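About Mitcombe Court Data
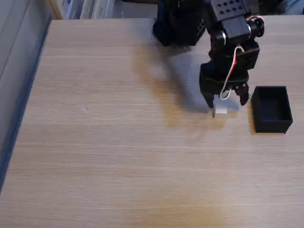
Tabletop with a light wood grain.

Mitcombe Court Data keeps basketball statistics for high school, college and semi-professional leagues. We record play-by-play at the scorer's table, check it against game video and deliver the corrected file to the league office and its member teams.

The company was started by Narendra Malhotra, a former college scorer, and Lanying Fu, who wrote the first version of our entry software. Both still work games during the season. Our office is in Flatmont, with a second intake desk in Costello that handles late tip-offs.

What we record

Each file contains field goal and free throw attempts, rebounds by type, assists, steals, blocks, turnovers, fouls and substitutions with the game clock. Shot locations are entered on a half-court grid. Plus-minus and lineup minutes are calculated from the substitution log and are not entered by hand.

How games are checked

A second operator reviews every game on video. Disputed assists and blocks go to a senior reviewer, whose ruling is final once the file is closed. Teams have 3 days to request a correction. Closed files are reopened only at the written request of the league.

Coverage

Last season we covered 117 teams and nearly 4,000 games. Box scores go out through Sendico, our delivery system, in spreadsheet and plain text formats. Leagues may also request season totals, which are compiled in July.

Working with us

Table operators are paid per game and must pass a scoring test before their first assignment. Training is held at the Flatmont office before the season opens. Leagues seeking coverage should send their schedule and a list of venues to the Flatmont office.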